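Kuviston open house: an afternoon with the software team

Kuviston opened its workshop to visitors on January 7, 2023, and I went mainly for the software. The company builds two-arm manipulation cells, but most of the people who work there write code, and the tour was set up around their desks and test tables.

We started with the planner, which is called Vurness. It takes a task such as "move the item from the plate to the basket" and turns it into a list of short motions for each arm. Both arms share one table, so each planned path reserves a volume of space for a period of time. If the other arm wants the same volume, it waits or goes around. Youssra Tahiri, who leads the planning group, ran a log from the week before on the big screen. The old version had replanned 598 times over the log. The current one replanned 158 times on the same tasks. Most of the savings came from letting the waiting arm hold a raised pose instead of going all the way home.

Perception was next. The team trains on images from a fixed camera at each table and labels them with an in-house tool called Novivow. I got to try it. You click on an object, it proposes an outline, and you accept or drag the edge. It was quick on simple shapes and slow on leafy things, where I had to fix almost every outline by hand. Someone asked about using depth sensors for this. The answer was that they have them on two tables and are still comparing results.

The control talk was short and the most technical. The arm controller takes position targets from the planner at 30 per second and fills in between them. Grip force is set per object class, and a class the system has not seen gets the lowest setting. There was a question about what happens when a target arrives late. The controller slows along its last path and stops if nothing comes.

The last stop was the test tables, where the kitchen tasks are set up.
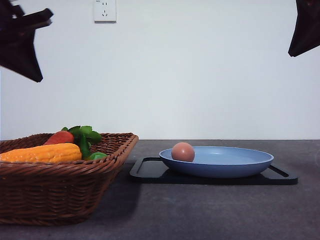 Two grippers above a kitchen task table, with an egg on the blue plate and artificial produce in the basket.

Tahiri said the plate rim is hard for the planner, as a finger coming in low has to clear it before closing. Their answer is a set of 87 stored approach angles that get tried in order of past success.

I also asked about Vasylenko, the replay viewer they showed in the fall. It now opens planner logs and camera images on one timeline. There is no public release yet. The next open house has not been scheduled, and sign-up will be through the Kuviston mailing list.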